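Ticket: Linen list import stops partway, no error shown
Product: Hatness Stockroom, web version
Account: Prinberg Guest Houses
Opened by: Qusai Sleiman
Priority: Normal
Status: Closed

Original message

I'm moving our linen list out of Hourani and into Hatness. The export from Hourani is a CSV with 3,000 rows, not counting the header. When I import it, the progress bar goes all the way to the end and I get the green "Import complete" message. The item list then shows 1,316 items. Nothing is listed on the Errors tab.

I have done this twice with the same result, down to the same last item. Between tries I used Clear All Items, so the second try was on an empty list.

What I have checked so far:

The file opens in a spreadsheet and shows all the rows.
Column names match the ones in your import guide.
No blank rows in the middle that I can find.
Tried Firefox and Chrome.
We are on the plan with no item limit. I checked the billing page.

The last item to come in is a blue bath towel for the back bedroom. It looks normal in the list. Photo opens, tag number is right, location is right. 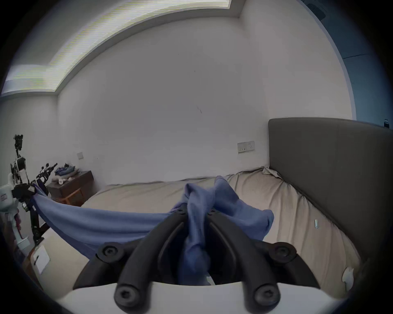
Blue ribbed cloth, on the bed

The import is holding up the changeover. Our laundry service, Skavora, picks up from both houses and they want the tag numbers in the new format before they start billing by item. I can keep Hourani running until the end of October but would like to be done before that.

Reply from Hatness Support

Thanks for the detail. Please send us the CSV as it came out of Hourani, without opening and saving it in a spreadsheet first. Spreadsheet programs can change the file on saving and that sometimes hides the cause.

Also, can you tell us which separator you picked on the first import screen, and whether "First row is header" was checked?

Reply from Qusai Sleiman

Separator is comma. Header box was checked. Raw export attached.

One more thing I noticed. The blue towel has a very long Notes field. I didn't see it before because the list view only shows the beginning. If I open the item and scroll down in Notes, I can see other tag numbers and item names in there, with commas between them. It looks like the rest of my list.

Reply from Hatness Support

That is a useful find, and it matches what we see in the file. The rest of your rows are inside the Notes field of that one item.

In a CSV, a double quote mark at the start of a field tells the reader that everything up to the next quote mark belongs to the same field, including commas and line breaks. The Notes on that row begin with a quote mark and there is no second one to close it. Normally the Hourani export would double any quote mark that is part of the text and put quotes around the whole field. It did not do that here.

Your spreadsheet program is more forgiving about this than our importer, so the file looked fine when you opened it.

To fix it:

1. Open the raw export in a plain text editor (Notepad is fine).
2. Search for the tag number of the blue towel.
3. Delete the quote mark at the start of Notes.
4. Save, keeping the encoding as UTF-8.
5. In Hatness, run Clear All Items and import again.

If the count is still short, look at the last item again. There may be another stray mark further down.

Reply from Qusai Sleiman

Found the mark and took it out. The note was supposed to say "keep with back bedroom set" in quotes, and whoever typed it left off the second one.

Imported again. All 3,000 rows came in. I compared the first and last tag numbers with Hourani and they match.

New problem, though. Sheets and duvet covers from the second house are now showing under the first house. The Location column in the file is correct. Bedroom names are the same in both houses ("Back bedroom," "Front bedroom" and so on), in case that has something to do with it.

Same thing happens when I filter by bed. I pick the back bedroom in the second house and get an empty list, and those items are all sitting in the other one. I can drag them over by hand but it's a lot of dragging.

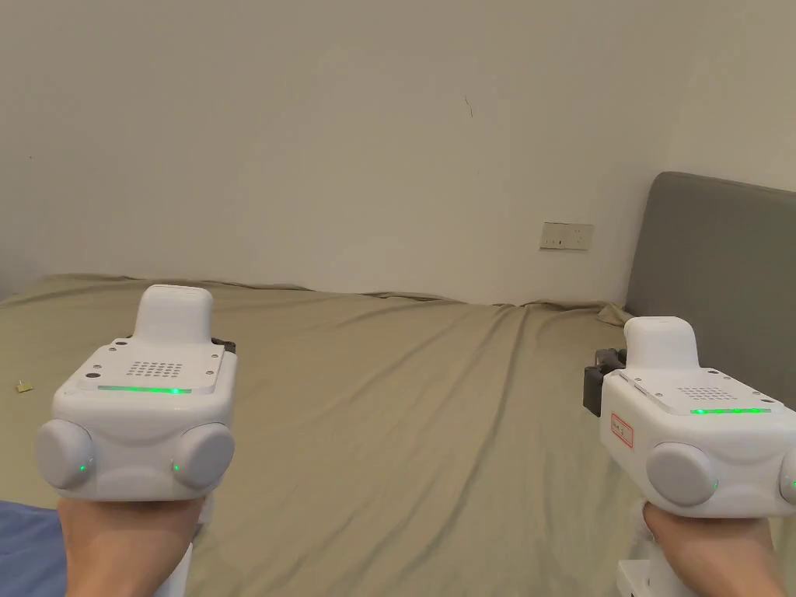

Qusai Sleiman

Adding to my last message. I tested with a small file, just the bedding for one room. If I rename the room to "Back bedroom B" in both the file and in Hatness, the items go to the right house. If I name it "Back bedroom" they go to the first house every time. So it is matching on the room name and ignoring the house.

I also tried putting the house name in the Site column, which is mentioned in your guide but isn't in the sample file. That did nothing. The column shows up as "Not mapped" on the second import screen and there is no choice for it in the drop-down.

I don't want to rename the rooms for good. The cleaning sheets are printed with the old names and the staff know them.

Reply from Hatness Support

Your test is right. The importer looks up the room by name and takes the first match. The Site column is there to prevent that, but it only appears in the mapping drop-down when multi-site is turned on under Settings > Account. On your account it was off. You can still create more than one house with it off — the setting only affects imports and reports — and the guide doesn't say so. We have asked for the page to be corrected.

We have not changed the setting for you because it also changes the layout of the monthly report. If you are fine with that:

1. Go to Settings > Account and turn on multi-site.
2. Sign out and back in. The mapping screen won't update until you do.
3. Clear All Items.
4. Import the corrected file with the Site column filled in for every row. A row with an empty Site still goes to the first house.

Photos are stored separately and will link up again by tag number. Please allow a little time for that.

Reply from Qusai Sleiman

Done. Multi-site is on, count is right, both houses show the right rooms. I spot-checked the back bedroom in each and the front bedroom in the second house. Photos came back after I reloaded the page.

The monthly report now has a page per house. Fine with me.

Sent the new tag list to Skavora and they could read it. You can close this.

Resolution notes (internal category: Import)

Cause 1: unclosed quote mark in Notes field of source file. Corrected by customer.
Cause 2: multi-site setting off, room names shared between sites. Setting turned on by customer.
Follow-up: add a warning when a single field contains line breaks past the normal Notes length. Import guide, Site column section, sent for edit.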